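How to Test Whether a Robot Arm Can Do a Kitchen Chore

by Sugeng Teoh
Updated 25 May 2023

People ask me if a robot can clean a kitchen yet. The short answer is that it can do pieces of the job, slowly, with a person close by. The longer answer depends on which kitchen, which chore, and what you count as done. This page covers the test I use. It works for any arm with a two-finger gripper and a camera near the wrist, and you don't need to write much code to run it.

What you need

An arm that can reach the whole work area without moving its base
A way to drive it by hand and record the motion
A cloth, a plastic cup, a sponge and a spoon
A stopwatch
A notebook or a spreadsheet
A stop button you can reach from where you stand

Step 1. Pick one chore and write down what "done" means

Don't test "cleaning." Test "wipe the counter between the sink and the stove" or "put the cup in the sink." Write one sentence that a stranger could use to judge the result. For wiping, mine is: no crumbs left bigger than a grain of rice, and the cloth back where it started.

Do this before you turn the arm on. If you write it afterward you will write it to match whatever the arm managed.

Step 2. Time yourself

Do the chore by hand at a normal pace. Wiping my test stretch of counter takes me 11 seconds. Putting the cup in the sink is too quick to bother timing, so I do it ten times and divide.

Step 3. Drive the arm by hand first

Before you try anything automatic, do the chore with a person steering. If a person can't do it through the arm, no program is going to do it on the same hardware. My first try at wiping under manual control took 172 seconds. After a week of practice I was down to 90. That is still a long way from 11, and it's the most useful number on this page, because it tells you how much the hardware costs you before software comes into it.

Watch the forces while you drive. A stiff arm pushing down on a hard counter will trip its own safety limit. Hold the cloth so that a fold of it hangs below the fingertips, and let the fold do the pressing.

Step 4. Record the runs

I use Tetoro to record and play back motions. Any recorder will do if it saves the arm position and the camera view with matching times. Định Ung, who set up the first version of this test with me, kept 200 recorded runs of the wiping chore, with the cloth starting in a different spot each time. Keep the failed runs too, in their own folder.

Step 5. Run it without hands

Start with the arm parked and the counter set up the same way each time. Let it go. Keep one hand near the stop button and don't help. Nudging the cup a little closer counts as a failure, so write it down as one.

For each run, note the time, whether it met your sentence from Step 1, and where it went wrong if it did. Wrong place, dropped item, missed grip and stopped by safety limit cover most of what I see.

Step 6. Change the room

This is where most setups fall apart. Move the cup to the other end of the counter. Turn on a different light. Swap the cloth for one of another color. Then repeat Step 5 and keep the results on a separate sheet.
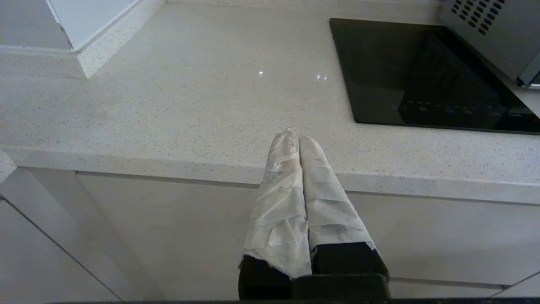
Surfaces give a wrist camera more trouble than most people expect. A matte table is easy. Kitchens are built out of shiny things, and the camera sees the room's lights in them as well as the things themselves. On a glossy speckled counter like this one, the ceiling lights show up as two small bright spots, and the dark flecks in the stone can look a lot like crumbs to a program that was trained on plain white. The black glass cooktop is worse in its own way, so run the wiping test there on its own, with the power off at the breaker and the glass cold.

Fingers are the other thing to check between rounds. Tape adds grip, but the edges lift and tear with use, and a loose edge will catch on a cloth. Close the gripper with nothing in it and look at how the tips meet. Replace the tape when the layers start to slide, then do a few test grips on the cup before you go back to counting runs.

Reading the results

Wiping an open counter is close to useful if you don't care about time. Moving a cup is fine. Spoons are poor, and a wet sponge is a coin toss. I haven't had a good result with cabinet doors that have a groove in place of a handle — the fingers are too thick to get in behind the edge and pull.

I plan to rerun the full set in June with thinner fingers, and I'll add the spoon times then.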